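Chapter 6
Boxes, Cases, and the Surfaces They Stand On

6.1 Scope of the chapter
6.2 Terms
6.3 Grain direction and the front face
6.4 Tabletops: color, finish, and wear
6.5 Placement
6.6 Review problems

After working through this chapter, the reader should be able to name the faces of a rectangular case, predict how each face will move with changes in humidity, choose a tabletop finish for a given kind of handling, and mark out a standing position for a case on a bench or desk.

6.1 Scope of the chapter

Chapter 5 dealt with shelving and other fixed storage. The present chapter covers the small case: a rectangular wooden container that can be lifted with one or two hands and is kept on a table, bench, or counter while it is in use. Crates and trunks are left to Chapter 7. Drawers are treated here only where their construction matches that of a case.

The small case is a simple object, but it fails in several different ways. Joints open. Bases bow and the case rocks. A rough lower edge scratches the surface under it. Most of these faults can be traced to one of two decisions, the direction of the grain and the choice of surface, and the two are usually made by different people. A cabinet shop builds the case; the owner of the room buys the table. For this reason the chapter takes them together.

The examples come mainly from the Condby workshop survey, which recorded 405 small cases in use, and from the bench trials run at Cellville. The survey form is reproduced at the end of the chapter. Of the cases recorded, 197 stood on painted or coated tabletops and the rest on bare wood, metal, or cloth.

6.2 Terms

The front face is the face turned toward the user during normal work. Where a case has a catch or handle on one side only, that side is the front face. Where it has neither, the front face is the one from which the case is most often approached, and the name may change if the table is moved.

The footprint is the area of the tabletop covered by the base. It is measured at the surface and does not include a lid that overhangs the sides. The working margin is the clear strip around the footprint that is needed to lift the case or slide it. A margin wide enough for the fingers is sufficient on two opposite sides. The other two sides may stand against a wall or another case.

Tone refers to the color of the wood as seen and says nothing about species. A pale, oak-toned case may be made of oak, ash, or a stained softwood. In written records, tone and species are entered separately, and the species column is left blank unless it has been confirmed from end grain or from the supplier's papers.

6.3 Grain direction and the front face

In a rectangular case the grain of the front face normally runs horizontally, along the longer dimension of the board. The arrangement has two effects. Wood moves very little along the grain and considerably more across it, so a front with horizontal grain keeps its length and changes slightly in height. Horizontal lines also make it easy to see whether a case is standing level, as the eye compares them with the plane of the table.

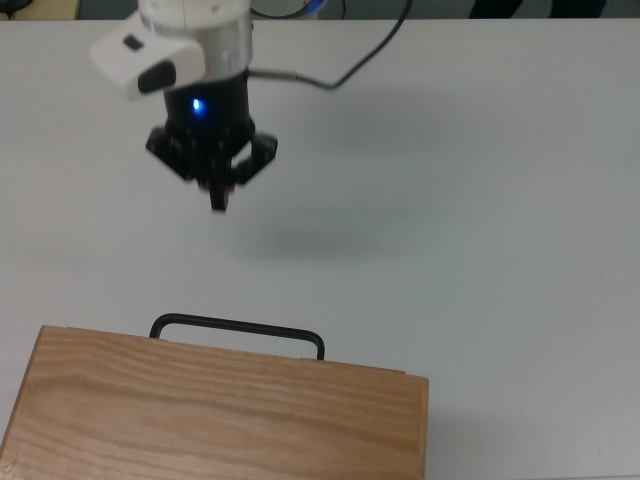
Figure 6.1 Light wooden box with horizontal grain on the front face, on a plain white tabletop.

The grain lines in Figure 6.1 should be compared with the surface below them. A plain, smooth top gives a clean reference; a top with a strong pattern of its own does not. Students recording a case for the first time often note the wood in detail and leave the table out of the record altogether. Both entries are required.

Vertical grain on a front face is not an error in itself. It appears in cases built from short offcuts and in some older Kofler pattern boxes — these have narrow fronts, and the total movement is small. On a wide front it should be avoided. Section 6.3.2 gives the method for calculating seasonal movement from board width.

6.4 Tabletops: color, finish, and wear

White and near-white tops show smudges readily, and a faint smudge on such a top is often visible only when the light falls at a low angle. Dark tops hide smudges and show dust. Neither color affects how well the surface resists abrasion, which depends on the finish.

In the Cellville trials, a case with an unsanded lower edge was slid across a coated panel for 2,748 passes. The panel was checked under the Potero scale, described in Appendix B, at the start of the trial and again each June.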